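Will a Robot Take Over the Workshop?

Grown-ups say a lot of big things about robots. Some say robots will do all the boring jobs and everyone will be happy. Some say robots will take every job there is. When you hear something that big, ask a small question back: which job, and whose?

Let's try it with one workplace. Damura is a company that repairs and finishes wooden furniture. Jhonatan Ríos has worked there for years. He sands tabletops, fills cracks and checks that chair legs don't wobble. Last May the company began planning for a robot arm to help at the tables. The plan is called Brillska.

A robot arm is a machine with joints, a bit like your shoulder, elbow and wrist. At the end it has a gripper, which can pinch things and hold them. It doesn't get sore or sleepy. It also doesn't know what a table is. Somebody has to tell it where to go, or write a program that helps it work that out.

The people selling the plan promised that the arm would save 500 hours of work a year. That sounds great. But saved for whom? If Jhonatan gets those hours to learn carving, that's good for Jhonatan. If the company uses them to send him home with less pay, it's good for somebody else. The number is the same both times, so the number can't tell you.

Then there's the work that robots make. Before an arm does a job in a real shop, people often practice on a computer, inside a pretend room called a simulation. A crash in there breaks nothing. The team at Damura ran 2,230 practice tries. They said the arm did what it was told in 91 out of every 100 of its last tries. Is that good? On a math test, sure. If you own one of the other nine tables, you might want to hear more.

A pretend room can also be too easy. Sawdust gets everywhere in a real shop. Wood bends. People leave coffee cups in silly places. A program that works on a computer still has to be tested again with real things.

So what has changed for the people? Three workers at Damura now spend Friday mornings checking the practice runs. Jhonatan is one of them. He likes some of it. He doesn't like sitting still for so long, and he wasn't asked before his mornings were changed. He still does his own sanding, and he can feel a rough patch with his thumb faster than he can explain it to a programmer.

If a grown-up you know works with machines, ask them these questions:

What did you do before the machine came?
What do you do now?
Who fixes it when it goes wrong?
Did anybody ask you first?

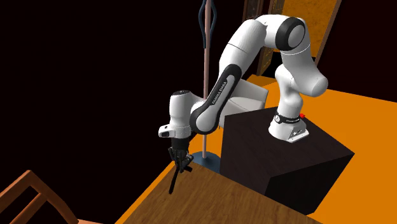
A robot arm holds a thin black rod over a wooden table in a computer simulation.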